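I have been meaning to write this one up since January, when my friend Lemlem Mamo called me at seven in the morning to ask if I could "do the flowers" for her sister's engagement dinner. I said yes before I was properly awake. I have taken exactly one flower arranging class in my life, at the community hall in Clendale, and most of what I remember from it is the cookies.

But I like flowers and I like Lemlem, and she had a budget of 200 dollars and a long table at her aunt's house, so off I went.

The first thing I did was go and talk to Hülya Soylu, who runs the flower stall by the Arura parking lot. I had a whole mood board on my phone (peonies, garden roses, great big clouds of sweet peas) and she looked at it very kindly and said, "In January?" So that was the end of the mood board. She talked me into ranunculus, white stock, some waxflower and a lot of eucalyptus, and she put three bunches of anemones aside for me because the dark centers would look good by candlelight. She was right about the anemones. They were the best thing on the table!

I wore my oldest shoes for the market run, and I'm glad I did, because the ground there is all puddles and squashed leaves and I went back and forth to the car more times than I want to admit. 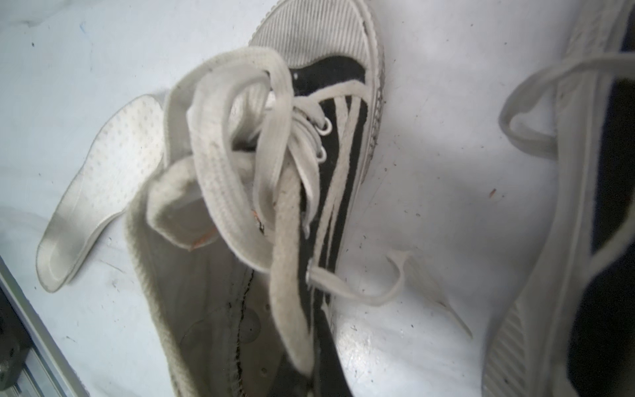 Black canvas, white toe cap, laces undone.

Anyway, conditioning. If you've never done it, that's the part where you strip the lower leaves, cut the stems at an angle and stand everything in deep water overnight. I did it in the laundry room with every bucket I own plus the pasta pot. The stock smelled amazing, like cloves, all the way up the stairs. The ranunculus looked terrible, all floppy necks, and I sent Lemlem a slightly panicked message at eleven at night which she very sensibly didn't answer. By breakfast they had pulled themselves up and looked like a different flower.

I also learned that eucalyptus leaves your fingers sticky for a whole day. Dish soap didn't touch it. Cooking oil first and then dish soap did the trick, in case you're standing at your sink right now wondering.

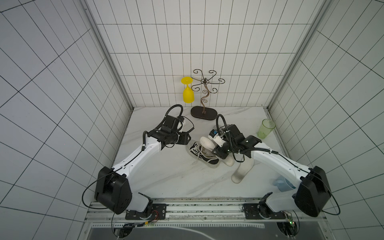
My big worry was height. Long tables need something up in the air here and there or they look flat, but if you go too tall then people spend dinner leaning sideways to talk to each other. I don't own any proper tall stands and the rental place wanted 94 dollars for a set, so I went hunting for things with a bit of shape to them. A scrolled metal wine-glass rack like that one, with the curly arms coming out from the middle and the oval base, is the sort of thing I had in mind: you could wind ivy up the wavy stem and tie little bunches along the arms with florist's wire. Dark bronze is nice with greenery, too. In the end I borrowed two candelabra from Zerrin Şimşekoğlu and did pretty much the same with those, and let the waxflower trail down wherever it wanted to.

The low arrangements went into plain glass bowls with scrunched-up chicken wire in the bottom. I know some people swear by the green foam, but I can't stand the stuff, it squeaks and it crumbles and then it goes in the trash. Chicken wire you rinse off and use again. Cut it bigger than you think you need, and wear gloves. I did not wear gloves.
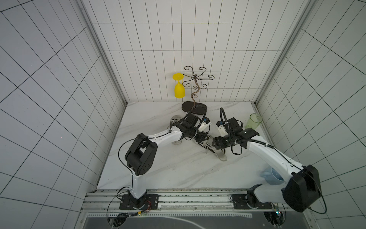 Then came getting it all over there. Ayten Gökçe lent me her station wagon and drove it herself, at what felt like walking pace, while I sat in the back with one arm around each candelabra. We wedged the bowls in with rolled towels and only lost water from one of them, on the last corner. Lemlem's aunt met us at the door with tea and then moved every single thing I put down four inches to the left. She has a good eye, so I let her.

We finished it off with tea lights and a few loose sprigs laid straight on the tablecloth. Those go in last, by the way. I put mine down an hour early and half of them had wilted by the time the soup came out, so I snipped some replacements off the back of the biggest bowl and hoped for the best. 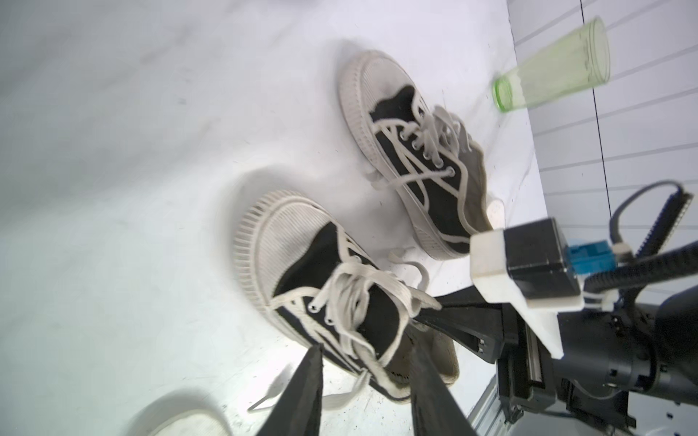
The bride-to-be cried a little, in a good way, and Kazuhiro Yagi, who is marrying her, asked me what the "black and white ones" were so he could buy them again. Anemones, Kazuhiro! Write it down!

I came in just under budget, mostly thanks to Hülya and her extra bunches. There was one bowl left over that I took home, and the stock in it kept going for nine days with a fresh cut and clean water every other morning. Lemlem is already asking about the wedding. I've told her I'll do the tables but she has to find somebody else for the bouquet.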